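NOTA DE PRENSA

Farina presenta Oten, una línea de cuencos anchos de cerámica para servir y para dejar a la vista

Vunbridge, 29 de noviembre de 2019

El taller de cerámica Farina pone a la venta en enero la línea Oten, una colección de cuencos anchos y de poca altura pensados para la mesa de diario. La serie sale con 6 modelos y se venderá en la tienda del taller, en Vunbridge, y en los comercios de menaje que ya trabajan con la casa. También podrá encargarse por correo electrónico.

Oten sustituye a la línea Saler, que Farina ha fabricado hasta este otoño y de la que quedan 63 piezas en almacén. Esas piezas se venderán con descuento en la tienda hasta agotarse. El taller no tiene previsto volver a producirlas, aunque seguirá atendiendo los pedidos de reposición ya confirmados.

La diferencia principal entre las dos líneas está en la forma. Saler era una serie de boles altos y cerrados, adecuados para sopa y desayuno. Los cuencos de Oten son más abiertos, con una pared que baja despacio hasta el fondo y un borde liso. El taller ha tomado esta decisión después de dos temporadas en las que los clientes pedían piezas para ensalada, fruta, pan o aperitivo y acababan llevándose fuentes de otras marcas.

El diámetro del modelo central es de 300 milímetros. Los demás se reparten por encima y por debajo de esa medida, de modo que puedan guardarse unos dentro de otros en un armario de cocina corriente. Las medidas pueden variar un poco entre piezas del mismo modelo, como es habitual en la cerámica hecha a torno, y Farina recomienda a quien vaya a comprar varios cuencos para apilar que los pruebe juntos en la tienda.

Esmalte y acabado

La colección se presenta en tres esmaltes: un verde menta, un blanco roto y un gris. El verde menta es el que más trabajo ha dado. Las primeras pruebas salían demasiado azules y el brillo tapaba por completo las marcas del torno, que el taller quería conservar. La versión definitiva es más suave, algo lechosa, y deja ver los círculos del torneado en la cara interior. En el borde el color queda un poco más claro.

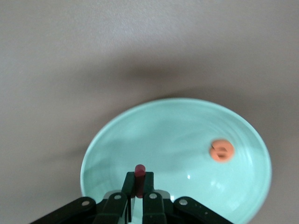
¿Por qué se han dejado las marcas del torno en lugar de alisar el interior? Forman parte del modo de trabajar del taller. Farina tornea todas las piezas de Oten y prefiere que el proceso se note. El esmalte cubre toda la superficie interior, así que las marcas no dificultan la limpieza.

El blanco roto y el gris llevan el mismo acabado satinado en el exterior. La base de todos los modelos se deja sin esmaltar y se lija a mano para que no raye la mesa. Aun así, el taller aconseja levantar el cuenco y no arrastrarlo, sobre todo en mesas barnizadas o encimeras delicadas.

Por su proceso de cocción, dos cuencos del mismo color pueden presentar tonos ligeramente distintos. Quien necesite un juego lo más parecido posible puede indicarlo en el pedido – el taller escogerá piezas de una misma hornada siempre que haya existencias. Esta selección no tiene coste añadido, pero puede alargar el plazo de entrega.

Uso y cuidado

Los cuencos Oten son aptos para alimentos y pueden lavarse en lavavajillas. Para alargar la vida del esmalte se recomienda un programa corto y dejar espacio entre las piezas, de forma que los bordes no se golpeen durante el lavado. Si se lavan a mano, basta con agua templada, jabón y una esponja que no sea metálica.

Pueden usarse en el microondas para calentar. No están pensados para el horno ni para el fuego directo, y no deben pasar de la nevera al agua muy caliente. El cambio brusco de temperatura puede agrietar el esmalte aunque la pieza no llegue a romperse.

En los modelos más grandes, el ancho de la boca permite mezclar una ensalada sin que se salga por los lados. Los pequeños sirven para galletas, frutos secos o aceitunas. El taller ha comprobado en la tienda que muchos clientes los quieren también como vaciabolsillos para la entrada de casa, y para ese uso sugiere poner un paño fino en el fondo si se van a dejar llaves.

Al apilarlos conviene intercalar una hoja de papel o un fieltro. Cada pedido de dos o más cuencos incluye los separadores necesarios, cortados a la medida de cada modelo.

Producción y disponibilidad

La primera tirada consta de 307 piezas entre todos los modelos y colores. Cerca de la mitad corresponde al verde menta, que es el esmalte elegido para el catálogo y para el escaparate de la tienda. Cuando se agote esta tirada, Farina abrirá una lista de reservas y fabricará por lotes según la demanda de cada medida.

Los comercios que quieran incorporar la línea pueden solicitar ya la hoja de tarifas y una caja de muestras. La caja contiene un cuenco pequeño en cada color y una placa de esmalte por acabado. Las muestras se facturan y su importe se descuenta del primer pedido.

El embalaje también cambia respecto a Saler. Las piezas viajan en cajas de cartón de doble pared, con relleno de papel y sin bolsas de plástico. Las cajas de los tres modelos mayores llevan una sola pieza. En los demás casos pueden agruparse varios cuencos en el mismo envío. Si una pieza llega rota, el cliente debe escribir al taller y adjuntar una fotografía del cuenco y otra de la caja. Farina repondrá la pieza o devolverá el importe, a elección del comprador.

Los precios se publicarán en la tienda el mismo día de la puesta a la venta. El taller adelanta que los modelos pequeños mantendrán el precio de los boles Saler de tamaño equivalente, y que los grandes serán algo más caros por el tiempo de secado y el espacio que ocupan en el horno.

Durante la primera semana de venta, la tienda tendrá una mesa con la colección completa para que se puedan coger, comparar y apilar los cuencos. En esa misma mesa se mostrarán varias pruebas de color descartadas, que no están a la venta.

Sobre Farina

Farina es un taller de cerámica con tienda propia en Vunbridge. Produce vajilla y piezas de servicio en series cortas, y atiende tanto a particulares como a comercios y restaurantes. Tornea, esmalta y cuece sus piezas en el mismo local. Además de Oten, su catálogo incluye platos llanos, tazas sin asa y jarras, que siguen a la venta sin cambios.

Los medios que deseen recibir el catálogo, la ficha técnica de cada modelo o una pieza en préstamo para sesiones fotográficas pueden solicitarlo al departamento de prensa del taller. Los préstamos se atienden por orden de llegada y tienen una duración máxima de dos semanas – el transporte de ida corre a cargo de Farina y el de vuelta, a cargo del medio.

Buscar en la web Escriba aquí Buscar

Última actualización: el día de publicación de esta nota

Contacto de prensa | © Farina Cerámica, Vunbridge. Todos los derechos reservados | Volver arriba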